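Joining the Watkins Lab: Your Questions

Do I need parasitology experience to apply?
Not at all! Nia Watkins came to ticks from plant genetics, and we're happy to teach anyone who is curious and patient.

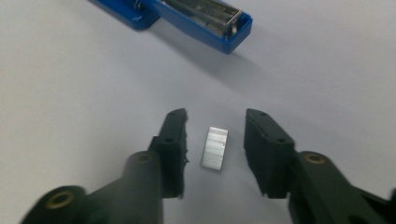
When do new students start?
Usually in July, so you have the quiet weeks to settle in before teaching begins. Rotations last seven weeks, and you're welcome to ask for longer.

Who would supervise me?
Salma Amrani looks after the tick saliva work, and Glenys Wogan handles anything to do with fieldwork.

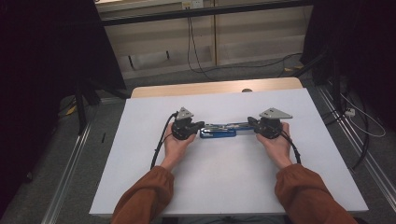

Both of them answer email quickly, so do write before you apply, even if it's only a line or two.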